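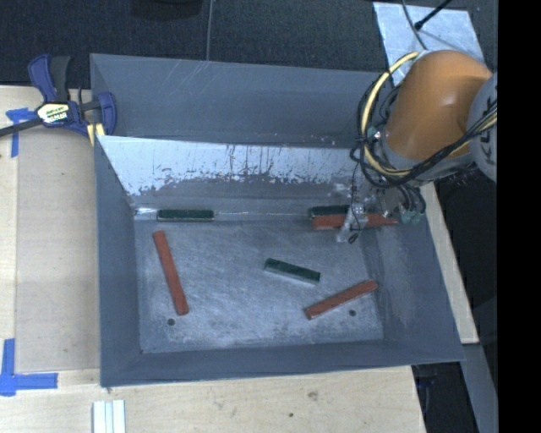 Red and green blocks in a metal bin with sloping sides.

Filed under: Shed & Workshop, Sorting Out, Kids' Stuff

I've been meaning to write up the offcuts and odds-and-ends clear-out ever since May, when I opened the shed door and a length of skirting board came out to meet me. If your place is anything like ours, there's a corner where everything goes that is too good to throw out and not quite good enough to use, and every winter it creeps another foot towards the lawnmower.

Start by pulling the lot out onto an old sheet or tarp on the grass. Yes, all of it, even the tin of mystery hinges. Pick a dry morning and have your cuppa first, as you won't want to stop once you've got going. I make two piles to begin with, things I've used in the past year and things I haven't, and I try not to get sentimental until after lunch.

Timber offcuts are the worst offenders. My rule is that anything shorter than my forearm goes in the kindling box, unless it's hardwood or has a nice straight face on it. The good short bits get stood on end in a bin so I can see what I've got (lying them flat means the one you want is always at the bottom, and you'll scrape your knuckles finding out). Write the length on the end grain in carpenter's pencil as you go. It seems fussy, but you'll thank yourself when you need a packer in a hurry and the light's going. Keep treated pine well away from the kindling, please! You don't want those fumes anywhere near the barbecue or the wood heater.

Metal bins and tubs will outlast nearly anything plastic out in a shed, where the summer heat turns cheap tubs brittle. The trouble is they sweat, and then they rust along the bottom seam. Stand them on a couple of battens so the air can get underneath, and if one has started to go orange, give it a rub with steel wool and a wipe of light machine oil on a rag. Lay the rag out flat outdoors to dry afterwards, and don't leave it scrunched up in a corner. With boiled linseed oil especially, a balled-up rag can heat up and catch fire all on its own – my father lost a workbench that way, and very nearly the garage with it.

For the small stuff, meaning screws, wall plugs, picture hooks and those little brass cup hooks that breed in drawers, I've gone back to jars. I did buy a set of stacking drawers from Prindwood a few years ago and they were lovely to look at, but the labels dropped off in the first humid week and I was back to opening every one. With a jar you can see what's in it. Screw the lids to the underside of a shelf if you're short on room, two screws per lid so they don't spin when you twist the jar off.

Toys that have drifted out to the shed deserve a mention. Wooden blocks and the like come up beautifully with a cloth wrung out in warm water and a tiny drop of dish soap, followed straight away by a dry one. Don't soak them, they'll swell and the paint will lift. Sit them somewhere shady to finish off, and turn them over at lunchtime. If there are rough corners, a quick go with 180 grit will do, though I'd leave old painted ones alone if you can't be sure what's in the paint. Ours went to Anju Yadav next door for her grandchildren, colour-sorted by my youngest, who takes these things very seriously.

Now, paint tins. Decant the last few centimetres into a clean jar, fill it as close to the top as you can, and write the room and the colour name on a bit of masking tape. The hallway here is a shade I could never have remembered, and having it written down saved me a whole repaint when the couch took a chunk out of the wall. Most councils take the old tins, so ring yours and ask what days they do it.

Last of all, sweep from the back to the door before anything goes home again, and put the heaviest things down low. I leave one shelf at eye level with nothing on it. It fills up by spring, of course, but it gives me somewhere to put the skirting board.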